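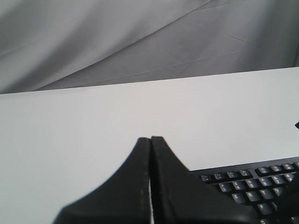

Frequently asked questions

Hello! I'm Siyabonga Botha and I run Camiseo, a one-person typing-up service for old handwriting. Letters, diaries, recipe books, minutes from a club that folded years ago, I'll have a go at all of it. These are the things people email me most, so have a look before you write (and then do write, I like getting the emails).

What sort of thing will you type up?

Anything handwritten in English that I can make out. Family letters are the bulk of it. After that it's recipe books, with butter on every page, and then diaries. The longest job so far was a farm diary from Baloyi that ran to 293 pages and was mostly rainfall. I loved it. By the end I was quite worried about the bottom field.

I don't take on legal papers or medical notes, and I can't do shorthand, sorry.

Do I have to post you the originals?

No, please don't unless there's no other way. Scans or decent phone photos are fine. Lay the page flat by a window, turn the flash off and get all four corners in. If the writing goes right into the fold of a book, take a second photo of just that bit. Number the files if you can bear to, as I've had love letters arrive in such a jumble that the couple were married before they'd met.

If you do need to post things, email me first and I'll send you the address in Nadevero and tell you how to wrap them. 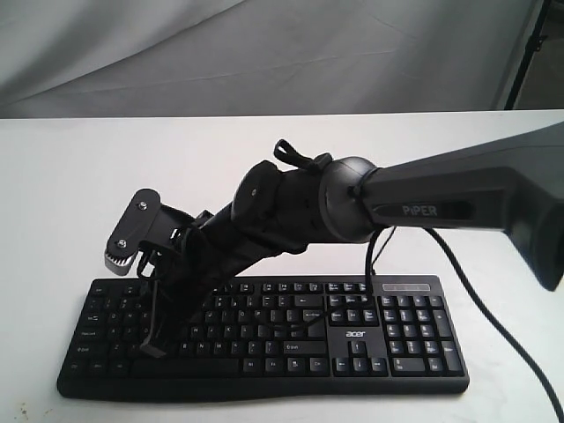
How long does it take?

A batch of up to 30 pages usually comes back in seven days. Bigger jobs I'll give you a date for once I've seen a couple of sample pages, because one person's neat copperplate is another person's spider in an inkwell. December fills up early with people wanting presents, so get in touch before then if yours is one of those!

Will you correct the spelling?

Only if you ask me to. I leave it as it was written, along with the odd capitals and the missing full stops. My own gran wrote "definately" her entire life and I'd be cross with anyone who took it away from her. If you'd like a tidied version as well, for reading aloud or printing in a booklet, I can do both and you'll get two files.

What happens when you can't read a word?

First I go and make tea. Then I look for the same letters elsewhere in the writer's hand, which sorts out most of them. If I've got a good guess it goes in square brackets with a question mark, and if I haven't, I put [unclear] and the line number so you can check it against the page. You knew these people and I didn't, so a list of names and places is a massive help. I spent a whole morning on "Grurow" in one set of letters before the family told me it was the name of the boat.
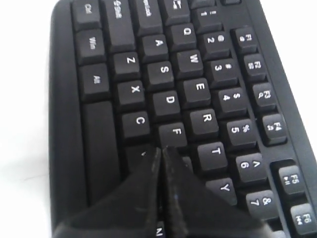

White lettering on black keys.

Is it really all typed by hand?

Yes, every word. I tried the scan-and-convert programs and they're good with print, but on a faded pencil letter I was spending longer fixing the result than I would have spent typing it. I also like reading as I go. You start to pick up a person's habits, the way they always sign off in a rush

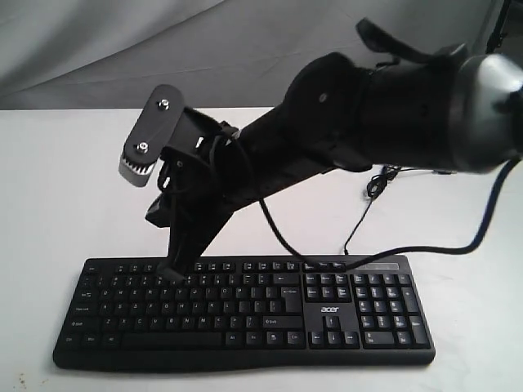 or save the real news for a PS squeezed up the margin. I keep those PSs where they were, with a little note saying so.

Who else sees my family's letters?

Just me. I delete your scans and my typed copy two months after you've told me you're happy, so do save yours somewhere safe.

Can you send it as something I can edit?

Of course. You'll get a plain document you can change however you like, plus a PDF if you want one. Tell me if you need larger print.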